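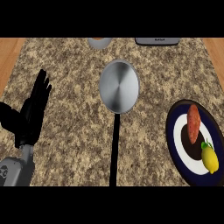

*Frying pan on a granite countertop, seen from above (render)*

# Getting your first gig without an agent

Quick one, writing this between soundchecks. Last updated 30/12/2020. Works for bands, duos, solo acts with a loop pedal, whatever.

## 1. Get two songs recorded

Two. Not an album. Phone demo is OK if the vocals are clear, but a cheap day in a small studio is better. We did ours at Pimdale, paid 300 for the day, mixed it ourselves at home. Put your best song first. Bookers listen to maybe a minute.

## 2. Write a short bio

Four or five lines. Where you're from, what you sound like, who you've played with. No "genre-defying." Name two bands people know and say you sit somewhere in between. Add one decent photo, landscape, everybody's face showing.

## 3. Pick the right rooms

Small first. If you can bring 40 people, don't email a place that holds 800. Look at who played there last August and see if you'd fit on the bill. Our list when we started:

- Vetach (back room, good PA, they do a new bands night)
- Haddad (tiny stage, bring your own mics)
- Aveck (bigger, only takes support acts untill they know you)

## 4. Send the email

Keep it like this:

> Hi, we're a four-piece from out of town, kind of funky indie pop. Two songs here: (link). We can bring 40 people. Free most of spring, would love an opening slot. Full tech list ready if you need it. Thanks!

One link. No attachments, they bounce. Use the booker's name if you can find it. Saulius Siliņa booked our first show at Vetach and said he deletes anything starting "To whom it may concern." Wait two weeks, follow up once, then leave it.

## 5. Agree on the money before you say yes

Ask:

- Flat fee or door split?
- Do we have to sell tickets? How many?
- Who pays the sound person?
- Load-in time, set length, curfew

Get it in writing. A text is fine. Skip any deal where you buy the tickets up front, we lost a good chunk that way and it took three shows to make it back.

## 6. Tech list

One page. Channels, mics, who stands where, how many monitors. Draw the stage from the audience side. Send it a week ahead and print two copies anyway.

## 7. On the night

Be early. Tune offstage. Spare strings, spare cables, gaffer tape, a power strip. Play five minutes under your slot. Say the band name twice, start and end. Clipboard at the merch table for emails, we got our list up to 473 just doing that.

Watch the other bands. Seriously, stay till the end. Most of our next bookings came from people we met at the bar afterwards.

## 8. The day after

Thank the booker, short message. Post a clip, tag the venue and the other acts. Then ask about another date while they still remeber you.

Will add a bit on merch when I get time.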